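Stostero Pack Sizes: data card and read-me

Version note: 2024-08-08
Kept by: Juwita Siregar and Minoru Nomura
Status: usable, with the doubts listed below

What it is

A table of small stationery goods and what their packs claim to contain. One row per pack. It covers staples, paper clips, drawing pins, rubber bands, treasury tags and pencil leads. The first release had 98 rows. People keep calling it a price comparison and it isn't one. Prices were dropped after the first draft, as they were out of date before anyone had finished typing them.

Why we bothered

Griltine, the office supply newsletter, kept printing a "value per item" table that didn't say where its pack counts came from. Su-bin Min wrote to ask and got a polite reply with no answer in it. We don't claim ours is better in every way. Ours does say where each number was read.

Files

packs.csv: the main table
units.csv: how we spell units, and what we changed
rejected.csv: rows we threw out, each with a reason
notes.txt: arguments, mostly unresolved

Columns in packs.csv

item: plain name in English
size_code: as printed, e.g. 24/6 for staples
claimed_count: the number on the pack
claim_text: the same claim, copied letter for letter
script: main writing system on the pack
read_by: initials of the reader
second_read: yes or no

A blank claimed_count means the pack gave no number. It does not mean zero. Please stop filling these in with averages.

How the numbers were gathered

Each reader copied the claim from the pack itself. Shop listings were not accepted, after Mi-kyung Gil found one seller giving 2,000 in the title and 50 in the details for the same clips. Twenty rows had a second reader. The rest did not, and should be trusted accordingly.

What we doubt

The claims themselves. "Claimed" is in the column name for a reason, and a maker's count is a maker's count.

Size codes. They look like a standard and are treated as one in shops. We have copied them and make no promise that two packs with the same code will suit the same stapler.

Translation. Chinese, Korean and Japanese packs use counting words that don't always say whether the number means single pieces or strips. Where the pack was unclear we kept the original text in claim_text and left the English alone. Sun-ja Baek thinks we were too cautious in places. She may be right about the pencil leads.
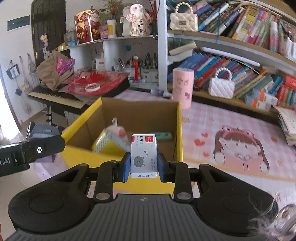
Fig. 1. Staples, size 24/6. Claim text: 640枚.

Not suitable for

Working out what a pack is worth. Ranking brands. Any chart with the word "shrinkflation" on it, unless you have older packs to compare with, and we don't.

Changes planned

The Nudon rows will be read again in September. The Carnegie rows stay in rejected.csv until someone sends a pack with a label that can be read.

Corrections

Send the row number and the exact wording on the pack. "I think it's wrong" goes in notes.txt with the others.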